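Lasell Robotics Club - Gripper Check Before Folding Sessions
Filled in by Jennylyn Saludo, January, started 4:15 p.m.
Station: bed, T-shirt folding

1. Jaws open and close all the way - OK
Left one is lovely now. Right one squeaks a bit but it moves fine, so I passed it.

2. Pads stuck down on the inside of each jaw - OK
I pushed on all of them with my thumb. If yours slides even a little, tell Florante and don't try to glue it yourself (yes, I did that last term, sorry again!).

3. Housing and handle, no cracks or sharp bits - OK
Wiped both down too, they get so grubby.

4. Screws snug - FIXED
Two loose ones on the right gripper. Quarter turn each and please stop there, the plastic strips really easily.

5. Battery packs - ONE PULLED
Pack 5 got warm on the charger, so it's in the metal box with tape on it. Everything else is good to go.

6. Floor clear on both sides of the bed - OK after I moved three backpacks
Guys. Come on.

7. Sheet and clothes, no pins, buttons or stuff in pockets - OK
The fitted sheet keeps creeping off the mattress at the back. Not a hazard, but tug it down between runs or it bunches up.

8. Hair tied back, sleeves up, no rings - OK
Everybody was great about this one!

9. Breaks - NEEDS WORK
We said 5 minutes after every set and I watched people skip it. My wrist was sore by the end - so was Florante's, even if he won't say so.

Still to do: new pack to replace 5, something for the squeak.
Second check: Florante Catacutan

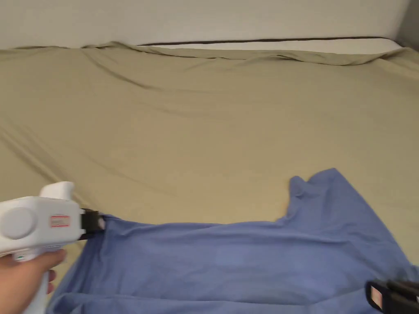

Blue T-shirt on the bed, left jaw on the edge of the shirt.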